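Dishes by Hand, for People Who Would Prefer Not To

Our dishwasher quit in October, at 10 at night, with a full load in it and a smell like a burnt toaster. The repair quote was more than the machine had cost. I have been washing by hand ever since, and I have developed opinions, which is what happens to a person who stands at a sink that long.

Start with the rack and leave the sponge alone for a minute. Whatever is sitting in the rack from last night has to go back in the cupboard before you run any water. I know. I also know how many evenings I have built a tower of wet plates on top of dry ones and gone to bed pleased with myself. In the morning you get to dry all of it.

Scrape at the table, or at least before the sink. A rubber spatula does a better job than a fork and makes less of a racket. Sauce that goes down the drain in winter will come back to visit you.
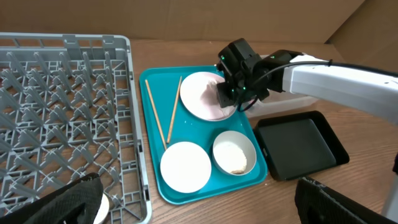

Carrying is where most of the breakage happens in my house. I used to stack everything up one arm like a waiter, a job I held for one summer and was not good at. Now it all rides on a tray. Any tray will do, though a raised lip is worth having, even a slight one like the lip on the teal tray, where a pair of thin chopsticks would otherwise be off across the kitchen floor by the second step. Put the tray down right next to the rack so you aren't dripping from one end of the counter to the other. Plates with something pink smeared on them go in last, after everything that is nearly clean, or the whole sink turns pink too.

Wooden chopsticks get their own rules. Don't soak them. My neighbor Remedios Maglaya soaked hers overnight for years and wondered why they tasted like a pond. Wash them in a bunch, rolling them between your palms with a little soap, then rinse and stand them up in a jar to dry, eating ends up. Lay them flat in a plate rack and they will slip through the gaps, and you will find them when you move.

Plates should all face the same way. Skip a slot between deep ones. If your rack has prongs set on a slant, follow the slant – I fought mine for a month on principle and lost.

Bowls go along the outside edge, tipped, never flat on their rims. A flat bowl holds a spoonful of water and saves it for your sock.

The rack itself gets dirty, a fact I managed to ignore until Jhun Sarmiento came to dinner and looked at it a little too long. Wednesday is rack day now. Put it in the tub with hot water and a good splash of white vinegar, leave it for the length of a phone call, and go into the corners with an old toothbrush. Mark the toothbrush. I can't stress this enough.

Dish towels: you need more than you own, and the pretty ones don't absorb anything. Wash them without fabric softener and hang them somewhere other than the oven door, where they get used for floors.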